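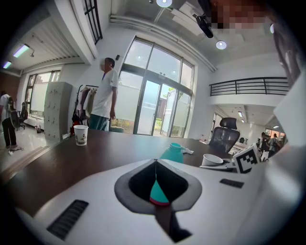
Verena Strebel

Über uns

Angefangen hat Balludex mit einem Pappbecher. Burgi Grabner wollte einem Roboterarm beibringen, einen Becher aufzuheben, ohne ihn zu zerdrücken, und hat dafür einen ganzen Winter lang Code geschrieben (guten Code, das sage ich als jemand, der ihn später lesen musste!). Der Arm hat den Becher trotzdem fast jedes Mal eingedellt. Irgendwann nahm Burgi den Greifer vom Arm ab, schraubte einen Griff daran und hob den Becher einfach selbst auf, mit demselben Greifer, denselben Fingern, demselben Blickwinkel der Kamera. Das waren unsere ersten Aufnahmen, und von da an war klar, womit wir uns beschäftigen wollten.

Heute sind wir ein kleines Team in Lalitz und machen im Grunde immer noch dasselbe: Wir zeigen Robotern Handgriffe, indem wir sie selbst ausführen. Becher aufrichten, Taschentücher wegräumen, Flaschen hinstellen, Kabel zur Seite legen, lauter Dinge, über die man zu Hause keine Sekunde nachdenkt. Sobald man sie mit zwei Greiferfingern statt mit zehn eigenen machen muss, werden sie auf einmal richtig spannend. Ein zerknülltes Taschentuch zum Beispiel sieht jedes Mal anders aus und gibt nach, wenn man es anfasst, und eine liegende Flasche rollt gern genau in die Richtung, aus der man kommt.

Unser Handgreifer heißt Drolora und ist inzwischen in der zweiten Fassung im Einsatz. Die Markerwürfel daran verraten der Auswertung, wo sich der Greifer im Raum befindet und wie er gedreht ist. Hạnh Đỗ hat die Mechanik gebaut und dabei 17 verschiedene Fingerformen gedruckt, bis sie zufrieden war. Die verworfenen liegen in einer Schublade und werden bei jeder Führung herumgereicht. Wer uns besucht, darf sie gern ausprobieren, man merkt den Unterschied sofort in der Hand.

Am liebsten arbeiten wir beidhändig. Eine Hand hält, die andere tut etwas, und die meisten Aufgaben im Haushalt funktionieren nun einmal so. Am Anfang fühlt sich das an wie Essen mit zwei Grillzangen, nach einer halben Stunde denkt man kaum noch daran.

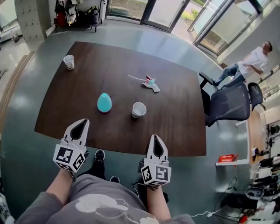
Wichtig ist uns dabei, dass die Bewegungen ruhig bleiben und trotzdem nach Mensch aussehen. Wer zu vorsichtig greift, bringt dem Roboter das Zögern bei, und das bekommt man später nur mühsam wieder heraus. Rosalie Kuster sieht deshalb jede Aufnahme durch, bevor sie ins Training geht. Im November waren es 182, davon hat sie 91 behalten. Das klingt streng, und das ist es auch, aber seit sie so aussortiert, greifen unsere Modelle merklich entschlossener zu, und wir freuen uns jedes Mal wie die Kinder.

Für Aufgaben, bei denen es auf den Arm selbst ankommt, also auf Reichweite und Kraft, haben wir Sultana. So heißt unser Platz für die Fernsteuerung, den Amna Kiani betreut. Man sitzt davor, führt zwei kleine Arme, und die großen machen alles nach. Amna kann damit einen Reißverschluss einfädeln. Ich kann damit bisher eine Banane hinlegen, aber ich übe!

Aufgenommen wird bei uns mitten im Betrieb. Da läuft jemand vorbei, die Sonne steht anders, ein Stuhl ist verschoben, auf dem Tisch liegt etwas, das mit der Aufgabe nichts zu tun hat. Genau in solchen Räumen sollen die Roboter später ja zurechtkommen.

Wir arbeiten mit Werkstätten, Schulen und Forschungsgruppen zusammen und nehmen regelmäßig Leute auf, die für ein paar Wochen mitmachen möchten. Vorkenntnisse im Programmieren braucht es dafür nicht. Unsere ruhigsten Hände gehören bisher einer gelernten Konditorin und einem Geigenbauer. Wenn ihr neugierig seid, schreibt uns einfach, am besten gleich mit einem Handgriff, den ein Roboter eurer Meinung nach unbedingt lernen sollte. Wir sammeln solche Vorschläge an der Wand neben der Kaffeemaschine, und ganz oben hängt gerade »Spannbettlaken falten«.

Kontakt | Impressum | Datenschutz | © Balludex, Lalitz | Nach oben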